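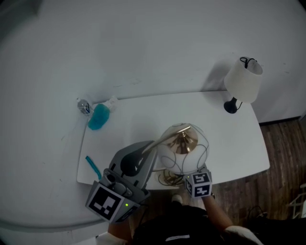

Globe lamp won't stay up, and what do I do with all this cord?

Zübeyde Kurtuluş
Clearing off the white table in the spare room. Two lamps on it, the little one with the fabric shade is fine, stays in the back corner. The other has a white globe shade, bronzy-gold fitting, long thin rod. Keeps tipping so I lay it on its side. Black cable goes all over the globe and there's a bunch of gold wire under it, all tangled. Want to pack it for the move to Drarnport in May without cracking the shade. Take it apart or box it whole? Also is the gold wire part of the lamp or just junk that got caught up in it?? Can't tell.

Fadime Uysal
Unplug it first. Then take the globe off if it comes off - most have a ring or 3 little screws, turn by hand, don't force it. Wrap globe by itself in a towel, own box, paper all round. Rod goes separate, long ways. Don't wind the cable round the glass (if it is glass), coil it loose and put a twist tie on it. And get the bottles off that table before you start, you've got a water and a blue one lying at the back corner. Caps leak.

Tuncay Başaran
just bubble wrap the whole thing, I moved 2 like that and only one broke lol

Selim Keskin
Don't cut the gold wire til you know. Follow it with your fingers, see if either end goes into the fitting. If it does leave it alone. If both ends are free its probly craft wire or old string lights, pull it out slow. I spent 40 minutes on a knot like that - worth it, no new lamp. As for the tipping, check the nut under the base once you have it standing, mine was just loose.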